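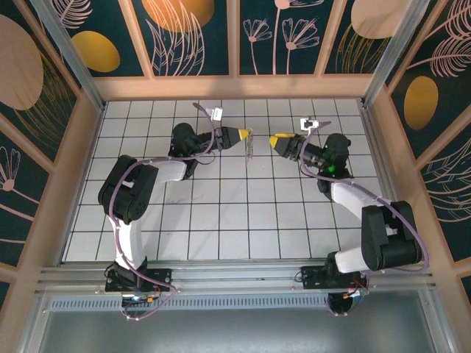

1/ House rules for sharing a two-arm cell, a thread

I promised a few of you at the Fevthorpe meet-up that I'd write down how we run our little two-arm cell in Prastby, so I've made a pot of tea and here we go. It's a small bench setup, so please read all this as good manners for a small bench and don't go taking it to a factory floor, where there are proper standards and people paid to know them.

2/ First rule, and the one I'm fussiest about: agree who owns the middle. Both our arms can reach the patch of floor between them, and that is where they'll bump noses if you let them. In our plans one arm at a time has the middle, and the other waits on its own side until it's been handed over. For a handover task, where both grippers have to be close together, we write down the smallest gap we'll allow before anybody presses start.

3/ Speed comes next. Anything new runs slow, and I mean properly, boringly slow, for the first 5 goes. If you change the object, it counts as new again (yes, even if it's "just a different cup", I have heard that one a lot!).

4/ Speaking of cups – clear things deserve a rule of their own. A see-through cup on white tiles is hard enough for me to spot with my glasses on, so I don't expect the wrist cameras to have an easy time of it. We log clear objects separately from the coloured ones, and we never mix the two when we're reporting how well something went. Out of 2,704 logged runs, 122 were with clear objects, and I'd dearly like that second number to be bigger.

5/ Cables. Ours are purple, which I love, and they go along each arm, past the elbow and up to the camera. Leave slack at the elbow. Then move each joint by hand through everything the task will ask of it, with the power off, and watch the cable the whole way. If it pulls tight anywhere, redo it. Belmiro Seixas taught me to do this with the lights up full and no music on, and I still do it his way.

6/ Bare boards near the bases are my guilty conscience. We have circuit boards with their wires showing down by the rail, and the rule for now is no drinks, no loose screws and no sleeves anywhere near them. Covers are on the list for September. If you're starting from scratch, do the covers first and be smugger than me.

7/ Hands out means hands out. A green light on a wrist is never your permission to reach in. On our bench you say "going in", the person at the keyboard stops the arms and says "stopped", and only then do you move the cup. It feels terribly silly for the first morning and after that you don't notice you're doing it.

8/ Write down the background too! We've got flowery teal panels in peach frames round the sides and back, and I'm very fond of them, but they're part of the test conditions. If somebody swaps a panel, that goes in the log with the date and their initials, same as a new gripper tip would.

9/ A few of you asked about the Hestard checklist. We started from it and cut it down to almost 6 lines (the last one is only half a line, it says "lid on tea"). Mine lives on a card by the keyboard, and I'll type it up properly once Verhoeven gives me my pen back.

10/ If your bench does any of this differently, do tell me, particularly the handover gap. I keep changing my mind about ours and would love to hear what other people have settled on.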